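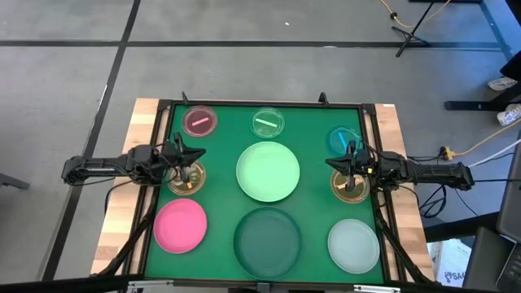
Pimau sorting sets: progress report to Delteline
8/14/25

Hello again from the Park room! I owe you an update on the color sorting sets, and I'm glad to say there is a lot more to tell than there was in January, when I had a grant letter, two boxes of mismatched dishes and a table I couldn't see the top of.

Where the set stands

The layout has settled down, at last. Each set works on a plain green mat with small petri dishes and larger round pieces laid out in rows. The small dishes along the top have a short stick each, matched as closely as I could manage – pink stick in the pinkish-red dish, light green stick in the clear one, blue in the teal-blue one. Then two amber dishes sit either side of a big mint-green plate, with little orange pieces to go in them. The bottom row is the bright pink plate, the deep dark green bowl and the pale grey-white plate.

I know that in the proposal I described a circle with a single bowl in the middle. I tried it for most of February and it looked lovely and was a pain to use. People kept turning the mat to reach the far side, the dishes slid, and then they weren't sure which way round it was supposed to go. With rows you can sit down in front of it and start. The mint plate kept its place in the middle from the old version (I'm attached to it, I admit) and it does a good job as the spot where everything gets tipped out and sorted from.

The dishes

The translucent ones have been the big talking point. You see a bit of the green mat through the dark green bowl, and the color shifts depending on what's underneath it, so the same bowl on a white tablecloth is a different green altogether. I had one afternoon of real worry about this, thinking I'd have to swap everything for solid colors. But the visitors who came to try the sets liked it. One group spent most of their time moving the bowl on and off the mat to compare, which wasn't the activity at all, and I've since written it into the card as an extra.

The bright pink plate is the opposite, opaque and matte, and it's the piece people with poorer eyesight find first. If I were ordering again from scratch I would get one more matte plate, probably yellow, and put it on the other side. That's in my requests at the bottom.

The clear dish with the light green stick is still my problem child. There's only a faint green tint to it, and on a green mat it can be hard to pick out until you're right over it. I've tried it on a grey mat and it's much easier there, but the ambers looked muddy. For now I'm leaving it. It has become the "hard one" and some of the older kids go straight for it.

Pieces and supplies

Tullano delivered the second order of sticks and small pieces in June, 152 of them, and they were sorted into jars by color the same day. The first order had a run of blues that came out closer to purple, and they exchanged those without any fuss. The orange pieces are a shade darker than the sample. I held them up against the amber dishes for ages before deciding I liked it: you have to look for them a little in there, and for the age group we're working with that's about the right amount of looking.

Small pieces do go missing. I now pack spares in each box, in a paper envelope taped inside the lid, and the loan sheet has a line for writing down what you used from it. Please don't be alarmed if you see that line filled in a lot.

Loans and sessions

So far 60 loans have gone out, which is well past where I thought we'd be by now. Most go to preschool rooms and home daycares, and a handful to families who came to a Park session and asked if they could take a set home. The default loan is two weeks. I've let a few run over when there was nobody waiting, and I'd like to keep being relaxed about it unless you'd prefer otherwise.

The sessions themselves have found a nice rhythm. We put the mats out before anybody arrives, with the dishes already in place, and I've learned to stop talking after the first minute or so. The cards say "put each stick with its dish" and that's plenty to get going. What happens next is up to them – sorting light to dark, making pairs, building a very long argument over whether teal is blue or green. (My vote is blue. I've been overruled more than once.)

I did try a timed version in May because one of the preschools asked for it. The kids enjoyed the shouting but the dishes got knocked about and two lids cracked, so I dropped it.

Money

I've spent $715 of the materials line up to now. Most of that went on dishes and on the two Tullano orders, and the remainder on mats, jars, envelopes and printing the cards. Storage has cost nothing so far because the room came with shelves. The receipts are in the shared folder, scanned in date order, apart from one for the printing that I have to ask the shop for again. I'll add it when it comes.

There's still enough in the line for the extra plates, and I haven't touched the travel money at all. Would you be all right with my moving part of it over to replacement dishes? The small ones scratch when they're stacked without paper between them, and I only worked that out after a few had been stacked without paper between them.

What's next

The cards need another go. The wording is fine but the type is too small, and the color names should match what people call them out loud, so "amber" will probably become "orange" on the children's side and stay "amber" on the adult's.

I'd also like to make 6 sets with a tray that has a raised edge, for tables that slope or wobble. One of the daycares lent me their tray to measure. It's a bit too narrow for the bottom row as it stands, so the large plates would have to come in closer together, and I want to try that before ordering anything.

Things I need from you:

A yes or no on the travel money.
A yes or no on the yellow matte plates.
The current version of your logo for the box lids. The one I have is tiny and prints fuzzy.

The next report will have the feedback forms with it. I have a good stack of them now and they just need typing up. If you'd like to drop in on a session before then, come along any time, and wear something you can sit on the floor in!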